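The Muden waking rumour

Last revised May 14, 2023
By the Social History desk

The Muden waking rumour was a false report, spread mainly by telephone message, that schoolchildren in the town of Muden were being drawn into an online contest to go without sleep. It began in December and reached the neighbouring town of Tarberg within two days. No such contest was ever found. The episode is used in teaching on the spread of warnings between parents, and is sometimes listed with other scares concerning young people and the internet.

Background

Muden is a market town with two secondary schools and a shared sixth form. In the autumn before the rumour, both schools had moved their notices to parents from printed letters to Skindel, a messaging service which allows any member of a group to forward a notice to any other group. The service did not at that time show where a forwarded message had first been written. A forwarded notice kept the school crest if the original had carried one, and this applied even where the wording beneath it had been changed.

Local newspapers had carried several reports that year on tiredness among pupils. One school had altered its first lesson to a later hour as a trial. The trial was well known in the town and was not popular with parents who worked early shifts at the packing plants on the Tarberg road.

Origin of the message

The earliest copy that has been traced was posted in a group for parents of first-year pupils. It stated that children were being invited by strangers to stay awake for as long as they could, that they were asked to send proof each hour, and that one girl had been taken to hospital. It asked readers to check their children's telephones and to pass the warning on. The message was 17 lines long in its first form and carried no name.

A later inquiry concluded that it had been put together from two sources. The first was a genuine notice from the school about the change to lesson times, from which the crest and the opening greeting were taken. The second was a work of fiction, posted on a story site by a pupil in the sixth form, in which a group of friends compete to stay awake. The story had been read by very few people before the rumour began. Its author had no part in writing the warning and was not disciplined.

Spread

The message passed through 19 parents' groups on its first evening. By the following morning it had been copied to sports clubs, a choir and the staff group of a Tarberg supermarket. Details were added as it travelled. In some versions the girl in hospital became a boy, and in others there were several children. A version that circulated in Tarberg gave the contest a title and claimed that the police had confirmed it. The police had made no statement of any kind.

Both schools received a large number of calls. One sent a short reply saying that it was "aware of the matter and treating it seriously", which was widely read as confirmation. The district hospital stated on the second day that it had admitted no child in such circumstances, but its statement was published on its own site only and was little noticed.

A number of children first heard of the supposed contest from their parents. Nine pupils later told school staff that they had tried to stay awake overnight after hearing the warning, either for amusement or to see whether it could be done. None came to lasting harm. This part of the episode has attracted the most comment, as the behaviour described in the warning is not known to have taken place in the town before the warning was sent.

Inquiry

The district council asked the Ó Ceallaigh Institute, a private research body with an office in Tarberg, to prepare a report. The authors interviewed parents, pupils and school staff, and collected as many copies of the message as could be found. They identified 10 distinct versions and arranged them by likely order of writing.

The report made no finding against any person. It was critical of the schools' first reply, which it described as hurried, and of the lack of any agreed contact between the schools and the hospital. It recommended that notices to parents should be numbered, that a school should state plainly when it had no evidence for a claim, and that warnings should not describe a dangerous act in more detail than was needed.
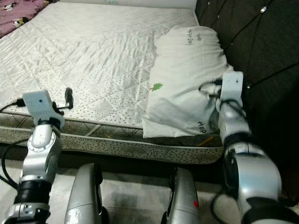 The council accepted the first two recommendations in full. The third was referred to the schools, which were already bound by separate guidance on pupil welfare and wished to avoid a conflict between the two. Skindel introduced a label for forwarded messages in the following year, although the company did not connect the change with events in Muden.

The later start to the school day was dropped at the end of its trial. Some parents held that the rumour had damaged support for it. The school gave the cost of altered bus services as its reason.

Assessment

Opinion on the episode remains divided. Some writers treat it as a plain case of false alarm, in which concern for children's safety led adults to pass on a claim they had no means of checking. Others have argued that the parents behaved reasonably, given that the message bore a school crest and that the school's own reply did not deny it. The phrase "a Muden warning" is used locally for any notice forwarded without a source.

Related articles

Chain letters in schools
Forwarded messages and their labelling
School start times
Tarberg district council
Warnings and imitation

Reader comments

packingshed_mum: I had this message four times in one evening, twice from the same aunt. The article is fair to the school, fairer than I would have been.

Oldtarberg: The choir got it before the supermarket did. I was in both groups.

R.L.: Is the institute's report still available to read anywhere? The library copy has been out on loan for months.

greenlane: My son was one of those who tried to stay up. He was asleep on the stairs before midnight.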